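Does line-drying really save anything? A winter term project on wet washing in shared houses

My name is Randi Kvam and this is my write-up for the household studies module. I did the project with Joni Laitinen, who handled most of the weighing, and I did most of the moaning about the weather. We both live in the Lenda building, where 3 flats share one drying room and everybody has an opinion about it.

The question came out of an argument on our landing. One side says the tumble dryer is the only sensible choice once the heating goes on, and the other side (me, mainly) hangs everything up and puts up with stiff towels. I wanted to know how long things take to dry indoors in cold months, and whether it matters where you put them. I had a feeling that it mattered a lot!

We started by weighing each item dry on kitchen scales, then washing it, spinning it and weighing it again before hanging it. After that we weighed it every hour until bedtime and again first thing in the morning. An item counted as dry when it was back to within 2 grams of where it began. We used tea towels, pillowcases, cotton T-shirts and one very thick bath sheet that I now hate.

In all we took 348 weighings. Joni wanted to stop at half that, but our tutor, Heriberto Valderrama, had warned us that single readings on kitchen scales jump about, so we did everything twice and took the mean. I'm glad we did, even if the second week was pretty dull.
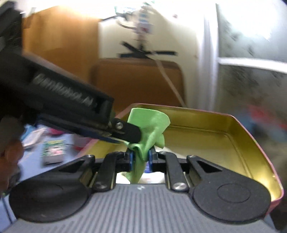

The drying room came out worse than I expected. It has a radiator and plenty of rail space, but the window sticks, so on busy evenings the air gets properly damp and everything slows down. Tea towels in there took most of the night. The same towels on a rack in my bedroom, with the window open a crack and the door shut, were ready hours earlier – and my bedroom is freezing.

Spacing made a bigger difference than heat. When we left a hand's width between items they dried well ahead of the ones we had bunched up, even when the bunched ones had the spot by the radiator. Folding a pillowcase over two bars with a gap between them helped as well. My gran has been telling me this for years and I owe her a phone call.

The spin speed mattered too, which annoyed Joni because he'd set it low on the first day to protect his T-shirts. We had to throw those readings out and start again. An extra spin left the bath sheet noticeably lighter going on to the rack, and it was the only way we ever got it dry before breakfast.

I asked Lizeth Ríos in the top flat if she would keep a diary of her own washing for comparison. She filled in 50 lines and added some very rude remarks about people who leave socks on the rail. Her times were close to ours for small things and longer for jeans, which we hadn't tested at all. I wish we had, as jeans are what most people here complain about.

There are some weak points. We only had one thermometer, so we know the temperature in the drying room but not in my bedroom on the same evenings. We didn't measure humidity and had to go by how steamy the window looked. We also never measured what the dryer uses, so I can't give a figure for money saved, and that was half of my original question.

If I carry on with this in January I'll borrow a humidity meter, add jeans and try a small fan. Joni says he is available for anything that doesn't involve the bath sheet.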